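2 Feb 2024
Bench 3, glaze + clay tests

Started late, kiln room was locked and Ekow had the key in his coat. Fine.

Picking up from the shivering problem on the Drivelham mugs. Short version: the white is popping off the rims again, same place every time, just under the lip. Obed says it's the clay. I said glaze. We fired both ways to stop arguing.

Test tiles from last night, cone 6, all out by ten:
A row - old clay, old glaze. Clean. No flakes even after I scraped the edge with a key.
B row - new clay (the Kwofie bag, speckled), old glaze. Flaking on two rims, hairline lift on a third.
C row - old clay, white with less lithium. Clean, a bit dull.
D row - new clay, less lithium. Clean. Looks ok. Slightly pinker than I'd like where it's thin.

So Obed is half right and so am I. New body shrinks more on cooling than the old one did and the glaze can't keep up, gets squeezed, lets go at the edge. Less lithium, more soda, should sort it. Comfort wants to know why we changed clay at all. Price. Also the Galler stuff stopped coming in October and no one told us till we'd emptied the last bag.

Batch for next round, 1372 g dry. Odd number, it's what was left in the feldspar tub and I scaled everything off that. Wrote the recipe on the inside of the lid, DON'T wash the lid. Copy it into the big book before anybody gets tidy.

Sieved twice through the 90. First pass left gritty bits, think it was old dried glaze off the bucket wall and not the silica. Second pass nothing. Let it sit an hour, it went thick like yogurt, added water a splash at a time. Went too far. It's thin now. Leave the lid off overnight and look again, or decant in the morning when it's settled.

Dip test on bisque: count of three gives a decent coat inside, too thin on the handle. Count of four better. Handle still needs a brush at the join, the glaze runs away from the inside corner and leaves a bare line. Same as it ever did, not a new problem.

Kiln notes. Top shelf is running hotter than the bottom, cone on top was flat on its face, the bottom one just touching. Up to 20 degrees between them I'd guess but I'm only going by the cones. Element on the left side looks saggy. Ayuba to put the meter on it when it's cold. Until then nothing white on the top shelf, put the browns up there, they don't care.

Slowed the cooling on the last one, held it a while on the way down. Can't say it did anything for the shivering. It did make the brown nicer, lots of little gold crystals in the throwing rings. Ebenezer wants that one for his bowls. Write up the schedule for him, he's asked twice. 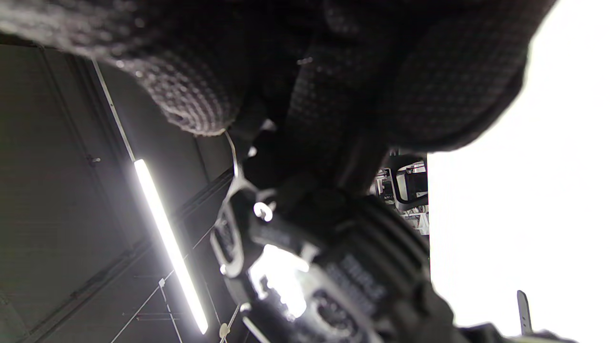 Freezer and boil test for B and D rows. Overnight in the freezer, straight into boiling water, five rounds. B lost another chunk on round two, big one, went ping and hit the side of the pot. Wear the glasses for this, I mean it. D got through all five with nothing. Ink wiped over the rim, left a minute, washed off, no lines showing. Will run five more before I beleive it.

Varumico order is 40 mugs, same shape, white inside, bare foot. They want them in the new speckle, so it has to be D or something very like it. Not throwing any till the second lot of tiles is out. Ekow has already thrown six. They can be brown.

Rims: trimming a softer edge, the old sharp one is asking for it. Obed's has a nice roll to it, chamois pulled over twice. Everybody copy that please.

To do
- remake D, full batch, weigh the lithium on the small scale not the big one
- new cones, nearly out
- kiln wash bottom shelf, theres a drip the size of a coin
- label the two white buckets!! they look identical
- ask Kwofie for the shrinkage sheet, the bag only says "stoneware"
- reply to Varumico re foot size

Kiln loaded again at four, D row repeats on the middle shelf, browns on top. Comfort is switching off.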